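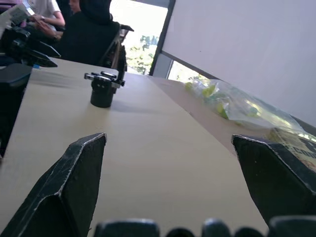
What should be done first when a work surface is to be refinished with oil?
Clear the surface completely, wipe it with a damp cloth, and let it dry overnight. Oil applied over dust or moisture will cure unevenly and leave a dull patch.

Refinishing a Wooden Work Surface with Hardening Oil
Issued by the Sivelance Workshop Office
Prepared by Gerrit Brouwer

This guide applies to solid wood benches and tables in the shared workshops. It does not cover laminate, painted or lacquered tops. Users who are not certain which finish a surface carries should place a drop of water on it and wait ten minutes. On bare or oiled wood with a worn finish, the drop will darken the wood. On lacquer it will remain as a bead.

Before You Begin
Reserve the surface for two full days. The Workshop Office posts the booking sheet by the Karnine stairwell, and entries must be made before any items are moved. Heavy vises should be unbolted and their bolt holes taped from beneath.

Materials
Hardening oil, one can per bench
Abrasive sheets in medium and fine grades
Lint-free cotton cloths
A cork sanding block
Nitrile gloves and safety glasses
A metal bucket with a lid, half filled with water

Step 1. Remove residue
Lift dried glue with a plastic scraper held nearly flat. Wax may be softened with a cloth dampened with mineral spirits. Ventilate the room during this step and for one hour afterward.

Step 2. Sand the surface
Begin with the medium grade and sand along the grain with even pressure. Remain on this grade until all rings and gray areas are gone. Change to the fine grade and go over the whole surface again, including the front edge, where the old finish usually wears through first. Remove the dust with a vacuum and brush attachment, then with a dry cloth.

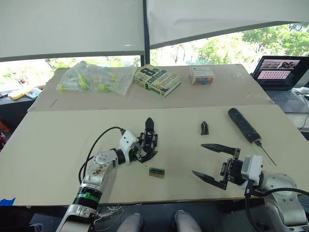
How much oil should be applied in the first coat?
Apply only as much as the wood will absorb in 20 minutes. A thin, even film is sufficient, and any oil still standing after that time must be wiped away.

Step 3. Apply the first coat
Stir the can – do not shake it – and pour a small amount onto a folded cloth. Work in strips along the grain, with each strip slightly overlapping the last. End grain takes up more oil and may be given a second pass within the same coat. Wipe off the excess and leave the surface to cure overnight.

Step 4. Apply the second coat
Rub the cured surface lightly with a used fine sheet and remove the dust. Apply the second coat more sparingly than the first. Benches in the Marchetti room receive heavy daily use and should be given a third coat on the following day, for which an additional day must be booked.

Disposal of Cloths
Cloths soaked with hardening oil can heat up and ignite without a flame. Submerge every used cloth in the lidded bucket immediately after use. Cloths must not be placed in the general waste, folded in a pocket or left on a windowsill. The sealed bucket is to be handed in at the service desk.

Return to Use
Light work may resume 24 hours after the final coat. Wet items, clamps and machine bases should be kept off the surface for one week. Spills during that period should be blotted, and the area may be touched up with a small quantity of oil once dry.

Record the date, the number of coats and the product used on the card fixed beneath the bench. Questions about this procedure may be directed to Eun-ji Wang at the Workshop Office.

Last revised Oct 12, 2018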